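Drisberg Robotics Club: Frequently Asked Questions

Who can join?

Anyone in Years 10 to 13 at Drisberg, whether or not you take computing. We have 30 places. When they are full we keep a list, and people are usually moved off it after half-term, when some members find they have too much on.

Do I need to know how to program?

No. You need to be able to save a file, find it again and type reasonably carefully. New members spend their first sessions changing numbers in programs that already run, then writing short ones of their own. We use Python for nearly everything.

When and where does the club meet?

After school in the upper computer room, from 3.45 until 5.15. Please sign in on the sheet by the door. If you have to leave early for a bus, say so when you arrive so that your pair can plan round it.

What does it cost?

Nothing for the weekly sessions. If you are picked for the Mosoti Cup there is a charge for the coach, and the office can help with that if it is a problem. Ask at the front desk. You don't need to go through the club.

What are we working on this year?

The kitchen task for the Mosoti Cup. Each team programs a two-armed robot in simulation to do jobs at a worktop, such as moving a pot, putting a dish back in its place or clearing a space. All teams start from the same robot and the same kitchen, and the organisers change where things stand before each run. A program that only works with the pot in one spot will not get far.

Is it a real robot?

No, all of the work for the cup is done in simulation. We do have two small wheeled robots in the cupboard, and beginners can use them in the first half-term, but they have no part in the competition.

What does a team see on screen?

You can switch between several views. Most teams spend their time in the one that looks down over the arms at the worktop, because you can judge where the hands are.

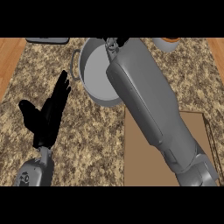

The kitchen task in simulation, with the right gripper at the far rim of the pot.

Why does everyone start with the pot?

It gives you a lot to sort out in one object. It has a round rim, so you have to decide where to take hold of it and from which side. The arm itself can also block your view of the part you are trying to reach. Once a team can deal with the pot from different starting places, the flatter items tend to go more quickly, although thin dishes cause trouble of their own.

Do we have to use both arms?

Not in the first round. You may park one arm clear of the work and do everything with the other. In the second round at least one job has to be shared between them, and that is where most of our teams lost marks last time.

How big are the teams?

3 people to a team. You can put your own team together or ask to be placed in one. We enter 7 teams at most, and anyone not in a team can still come along and work on the practice tasks.

How are runs marked?

There are marks for finishing each job and marks taken off for knocking things over or pushing an arm into the worktop. Speed only counts when two teams are level. The full mark sheet is in the Rarkinico folder on the shared drive. Read the page on collisions twice, as the rules on light contact are fussy.

Can I work on it at home?

Yes, if you have a fairly recent computer. The simulator is free to install and the steps are in the same folder. It will run on an older laptop but slowly, and you may want to turn the shadows off. Chromebooks will not run it. If that is all you have, the computer room is open at lunch and you can use it then.

My program worked yesterday and now it doesn't. What should I do?

Check that you have the right kitchen file loaded. After that, check that nobody in your team has saved over your version. Put your initials at the end of the file name and keep old copies until the end of term. If it still fails, write down what the arm did and where the pot was, and bring that to the session.

Is there any food?

Tastgate, the café by the gates, sends over what is left of the day's rolls when there are any. Eat them in the corridor. No food or drink goes near the keyboards.

Who do I ask about anything else?

Neema Langat runs the club. Find her in the upper computer room at lunch or leave a note in her tray at the office. New members for next year should put their names down before the end of term, as the list is not checked in August.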